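Heffernan House opens its upper rooms to visitors in January, and we went for the two o'clock tour. The children's author lived there for 12 years and wrote the Isley stories at a desk on the landing. The archive holds 238 letters, most of them to her publisher and most about money.
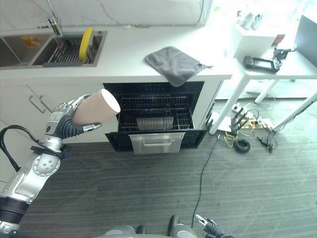 The first Isley book had a print run of 3000 and sold slowly. A case by the stairs has the proofs, with whole pages struck out in pencil – the ending was changed twice. Labels are short and the light is poor, so bring glasses. 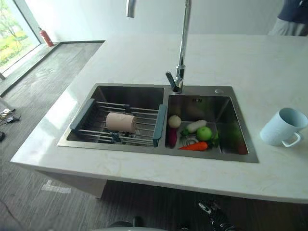
According to the guide, the second ending was the publisher's idea and the author never liked it. The tour ends in the garden room at a quarter to four.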